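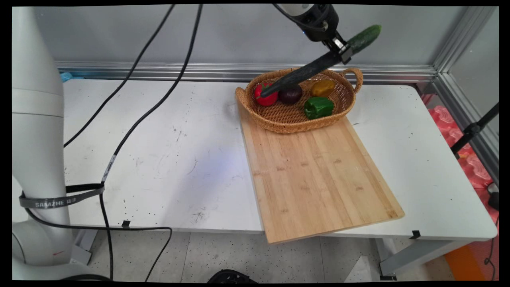 Vegetables in the wicker basket, white table

Cisternas Community Kitchen – walk-through checklist, December
Checked by Florencia Leiva, with comments as I went

1. Fridge temperature: OK. Reading nicely at the back, and thank you to whoever moved the milk off the door shelf, it's much happier where it is now.

2. Raw meat stored below everything else: OK.

3. Fresh produce rinsed before cutting: OK, though do give cucumbers a proper rub under the tap, as those bumpy skins hold on to dirt. Tomatoes and eggplants are easy by comparison!

4. Hand basin: NEEDS WORK. Soap is there but the paper towels had run out again. Tadeo has put 40 packs on order, and until they come please borrow from the storeroom.

5. Fire blanket and extinguisher: OK. Tag is in date. Please keep the tea trolley clear of it – I moved it twice this morning.

6. Floor by the back door: NEEDS WORK. The mat is curling up at one corner and I caught my own toe on it. Mirta is bringing a new one, 90 cm wide.

7. First aid kit: OK, but low on blue plasters.

Re-check of items 4 and 6: Octavio, before the Christmas lunch.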